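This site uses cookies to improve your visit. Accept | Manage

Is the Skirnix two-arm kit worth it for kitchen tasks?

jogi_bench
I am thinking to buy the Skirnix kit for our small workshop. The price at Ondel is $1,643 less the $1,000 grant we received. We want to practise with a toaster oven and plastic food containers. Are the standard grippers good enough, or must I order other fingers?

Kiswood
We have used ours since March. The pointed fingers are fine for me, but a clear lid is difficult for the wrist cameras. I put white paper under the container and my results became better. 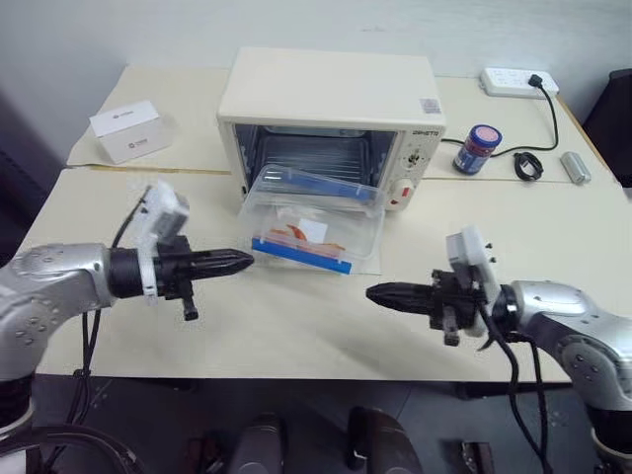 Please also check your table height before you bolt anything. I had to move both arms one time, and the calibration took me a whole afternoon.

19 people found this helpful

tin_lid
Too expensive. Wait for a sale.

pell44
Ask Ondel for the longer cables. My colour choice was also wrong in the box, but they exchanged it.

763 views | 2 shares

Back to top | Contact us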